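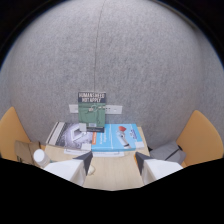
The gripper let go of a book three times last week, and I finally know why. We had been running the same pick for a couple of days: close on a book lying flat near the front of the table, lift it a few inches, carry it left, set it down. The blue one with the robot on the cover was the one that kept falling. The gray one with the building on it never did, and I spent too long blaming the blue cover for being slippery. The green one, Humans Need Not Apply, stayed propped up at the back and was left out of it. Jericho wanted to read the title out every time something hit the table.

The log said the grip was fine. Every drop had a "closed" reading right up to the moment the book was on its way down. I took that at face value, which cost me most of an afternoon. Ariel swapped the tip pads and the next run dropped on pick 7.

What I had not looked at was the force limit. Back in September I set it to 400 on our scale after a pinched finger (mine, nothing broken, a black nail for a month). Desta, the control program we use, was updated this spring, and the new version reads that setting against a maximum of 1000. The old one didn't. So 400 used to be a firm hold and now it was well under half. The gray book got by on that. The blue one did not, at least when the arm sped up to the left.

I put it at 671, which matches the old hold on the bench scale, and we did the whole set again with no drops. Then I turned the travel speed down as well.

The part that bothers me is the safety side. The same update could have gone the other way and given us more force than we asked for, with people's hands in there moving books between runs. Leonora has now added a squeeze test on the scale after any update, and hands stay off the table until it's done. The test takes a few minutes.

Still to do: find out why "closed" stays on with nothing between the fingers. Ariel thinks it only checks the motor current. I'll post again when I've had the cover off.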